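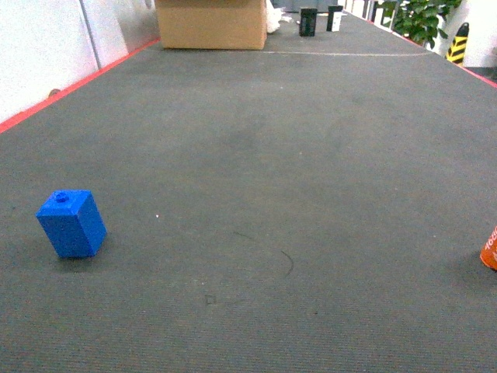 Getting old stains out of low-pile carpet
Posted in: Floors and Walls

tproleif
03/05/2020
I take over the lease on a hall in Gukamthorpe soon and the gray carpet has darker patches in the middle. Vacuuming does nothing. The landlord wants it cleaned before I move shelves in. Rent a machine or pay someone? Prallow Cleaning quoted me $148.

eifion_m
Rent. The machine at Egilsson is fine for that kind of carpet. Go over it with plain water first. Half the time the dark patches are old shampoo that was never rinsed out, and dirt sticks to it.

KKragh
Disagree. Rental machines put down too much water and don't pull it back up. If it's glued down you can loosen the adhesive. I'd pay the $148 and be done.

tproleif
It is glued, as far as I can tell. Most of the floor is like this, and the far end is the same.

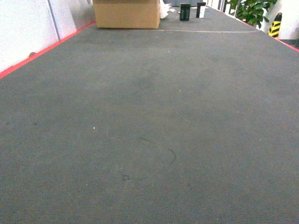 Villads Briem: Glued carpet takes water fine if you do two slow dry passes for every wet one. I did a hallway in Turness that way in January and no edges came up. Open the windows.

KKragh
One hallway isn't much to go on. I've had to re-glue seams after a rental.

lien_d
Ask Prallow if they rinse. Mine didn't and the spots were back in 2 weeks. Also test a corner before you use any spotter. Some of them bleach.

tproleif
Called them. Rinse is extra. I'll try plain water on one patch with a towel and go from there.

eifion_m
Use a white towel so you can see what comes up.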